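September
By Dwynwen Griffiths

Section 2: Setting Up for Foam Scraps

Cutting sponge is great fun, and clearing up after it can be nearly as good once the table is laid out properly! This is the Zelovau bench setup, and it works on any flat top.

1. Roll out the paper mat so it covers most of the table. Smooth it down from the middle.
2. Lay one black garbage bag at each side, mouths facing in.
3. Clip the mouth of the bag so it stays open and flat against the mat.

Note: Thin bags crumple, and that's fine. Only the opening matters. 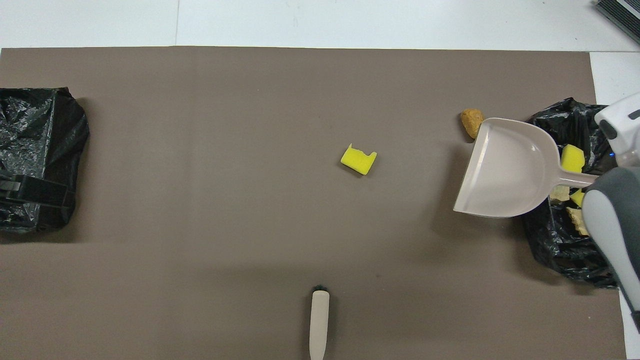
4. Pick up the big chunks first, yellow or tan, and drop them well inside the bag.
5. Go after the crumbly bits last (so satisfying!) with a small dustpan.

Caution: Don't drag a full bag across the mat. The paper tears, and you'll be back at step 1.

6. Unclip, press the air out gently and tie the bag. Keep the mat if it's still in good shape; mine from Beddoe has lasted all month.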